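Theatre Stores Working Group, Pilstead site
Monday, 2 pm, small training room

**Apologies:** none received. Minutes of the February meeting agreed with one correction (the tray liners come from Bakker, the drapes do not).

## 1. Herkik set-laying service

The group went through the Herkik offer again. It covers one arm with a two-finger gripper, the software, fitting, and a service visit every 3 months. The tweezers job is the one we asked them to price first: picking single pairs off a draped surface and laying them in the tray. Packets are to stay on the drape to one side and are not handled by the arm under this offer.
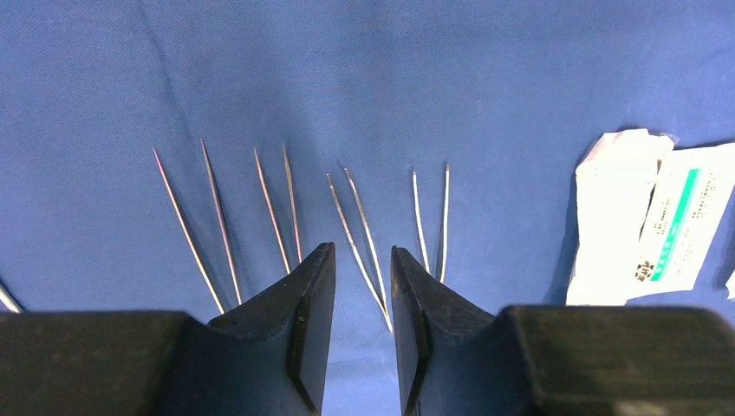 Stores asked whether the price changes if we add scissors and clamps later, as the February quote had been silent on this. The Herkik rep replied that each further instrument type is charged as an add-on, and that the first 2 are included. Stores want that in writing before anything is signed.

The yearly fee is £2000 on top of hire. Finance thought this fair but asked for a break clause after 5 months. Pundska's rival quote is lower, with no cover for gripper fingers, so the two can't be compared line by line yet.

**Action:** Stores to ask Pundska for a price including spare fingers.

Drape handling was discussed at some length. Cloth is listed in the Herkik offer as "assisted", meaning a member of staff must stand by. Theatre staff felt this took away much of the saving. It was agreed to keep cloth in the review but to score it separately from instruments.
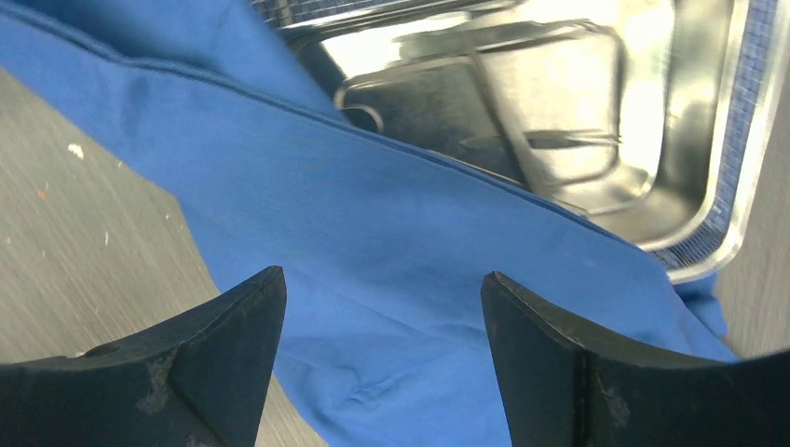 ## 2. Space and power

Estates confirmed one double socket by the bench. A second is needed for the Herkik controller. No date yet.

**Action:** Estates to send a date for the socket.

## 3. Any other business

Key to the training room cupboard is still missing. Spare to be cut.

Next meeting: Monday, same room, 2 pm.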